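Skip to entry list
Filed under: Workshop Notebook / Machine Knitting / Two-color

March, started 9:40 a.m.

Grorkus blanket samples, continued. Last entry ended with the Clulloson dropping stitches on the left side whenever the contrast yarn changed. Took the carriage off first thing and found lint packed under the brush on that side. Cleaned it, oiled the rails, ran a plain strip in scrap yarn. No drops. Should have done that before changing the weights.

Yarn for today is the Hendham wool, undyed and black, same cones as before. The black is a little thicker in the hand than the undyed although the label says they match. Tension dial one notch looser on the black rows helps, but it's a pain to do by hand on every color change and I don't want to write that into the instructions for the blanket. Will try winding both through the waxer first.
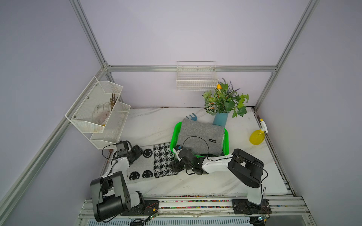
Bench with the artificial plant in the teal vase and the yellow spray bottle at far right.

Waxed both cones. Second strip came out more even, and the carriage moved with less effort. The difference between the two yarns is still there if you look for it on the purl side. On the knit side I can't find it.

Gauge swatch, two-color, floats across the back. Cast on with waste yarn, knit it plain until the edge settled, then the pattern. Rested it while I had lunch, then measured flat with the steel rule: 23 stitches to the ten centimeters across. The chart was drawn for a slightly wider stitch, so the full width will come out narrow. Either add a border on each side or redraw. I favor the border. It hides the edge curl too, and we have to do something about that anyway.
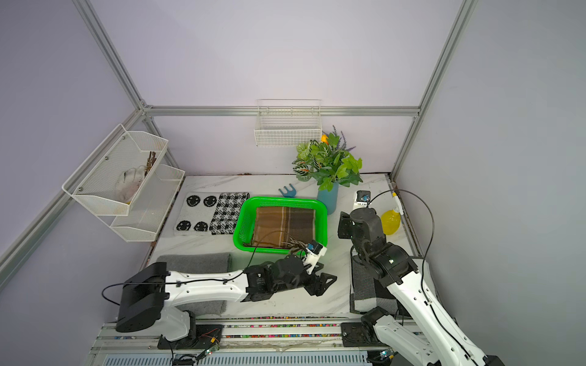
Weighed the swatch at 6 grams before washing. Hand wash in lukewarm water with the wool soap, no agitation, rolled in a towel. Pinned to size and left near the heater with the heater off. I used to pin these tight and they sprang back overnight once the pins came out. Pinning to the relaxed size gives a number I can trust.

Float length is the other open question. The chart has places where the black runs behind a long stretch of the light color, and on the blanket those will catch fingers and rings. Options as I see them:

- catch the float by hand halfway along, slow but neat
- add small isolated stitches to the chart to break up the long stretches
- line the whole blanket, adds weight and cost

Tried the first on a short piece. Caught floats show through as a gray speck on the light side when the tension is too firm. With the tension eased off they don't show. It took most of an hour for a piece the size of a potholder.
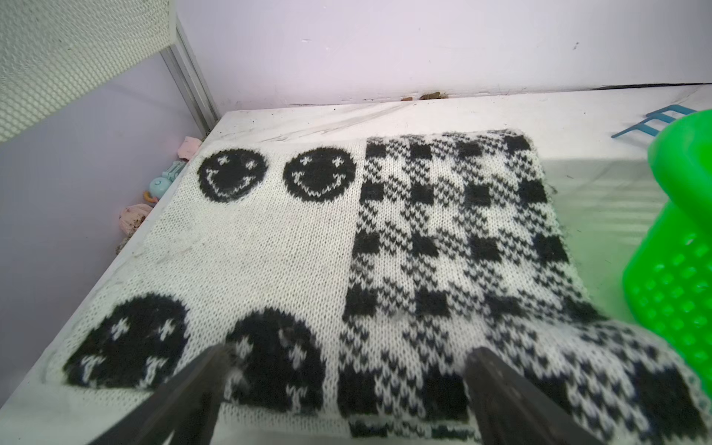
Chart design matters more than I gave it credit for in the February notes. A small repeat changes color often and looks after its own floats, while a large motif on a plain ground leaves long runs and needs help. Scale is the second thing: curves drawn on few stitches turn into steps, and a picture motif has to be big enough for its details to survive. The panel with the black smiley faces next to the black-and-white check is a fair comparison of the two kinds of chart. The check is all straight edges and would be easy to draw on graph paper. The faces need round outlines, and the little light eyes inside the black have to stay legible, which puts a floor on how small the circle can go. For Grorkus I'll keep any circles large and fill the ground between them with single stitches.

Redrew the chart on that basis after lunch. The middle repeat is unchanged. The outer repeats each lose a column and gain a seed border in the light yarn. Row count for the full length is now 433, one of which is the plain row before the bind-off. Check that against the punch card before punching. Last time the card started one row late and I didn't see it until the first repeat came round again.

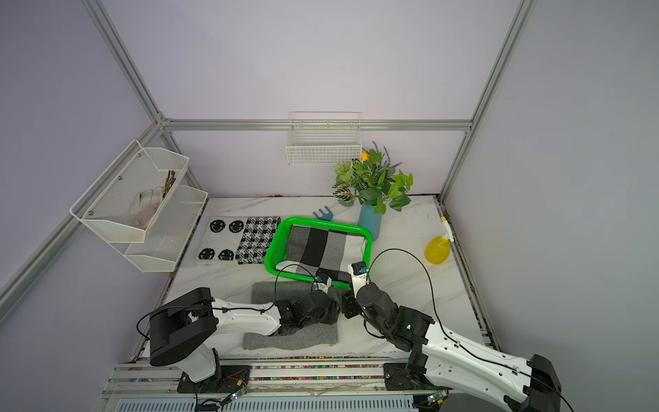
Yarn left after today: more than 300 grams of the black and plenty of the undyed. Enough for a half-width trial, probably not for the blanket. Hendham ships slowly this time of year, so the order should go in before the trial is finished. Ask for the same dye lot on the black. If they can't match it, hold what we have for the borders and knit the middle from the new cone.

Fodor wants a sample to handle before agreeing on the lining. Send the washed swatch and the caught-float piece, both labeled on the back with tape. Don't send the first strip, it has the dropped stitches in it.

Still to do:
- measure the swatch again dry, unpinned
- punch the new card
- replace the sponge bar on the Clulloson, the needles at the right end sit too high
- look for the spare claw weights, should be in the drawer with the transfer tools

Stopped at 4:15 p.m. Swatch still damp at the corners.

Get new notebook entries by email. Enter your address to subscribe. You can unsubscribe at any time.

Contact | Copyright, all rights reserved | Back to top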